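Household Task Readiness Study: Interim Report to Gritmont
Prepared by Darcy Girard, Beaudoin
14th August

This report covers the second stage of the study funded by Gritmont. The question remains the one set out in the original application: whether two-armed machines at modest cost can take over small household chores without a person standing by.

Work in July was limited to sorting and putting away clothing accessories. Neckties were chosen at the request of Stenex, whose retail staff spend a good part of each shift returning them to display boxes. The task requires the arms to take a tie from a basket, straighten it between two grippers, fold it, and lay it in a compartment of the box.

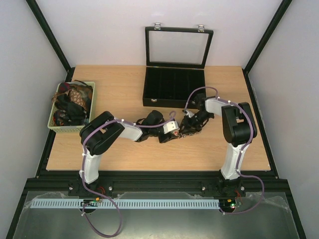
A total of 651 attempts were logged during the period. Of these, 439 ended with the tie inside a compartment and no part of it over the divider. Most of the remaining attempts failed at the basket, where ties lie tangled and a single grasp often brings up 2 at once. Folding was more reliable than we had forecast -- the difficulty lies in finding a free end.

Speed is still well short of what a store would accept. Stenex has advised that it would not consider a trial on the shop floor until a full box can be packed without a stop, and we consider that a fair condition.

For the next period we propose to keep the present task and vary only the fabric. The Zivus scheduling software will be updated before work resumes. Spending on replacement gripper parts came to $2,678, within the approved budget line, and no additional funds are requested at this time.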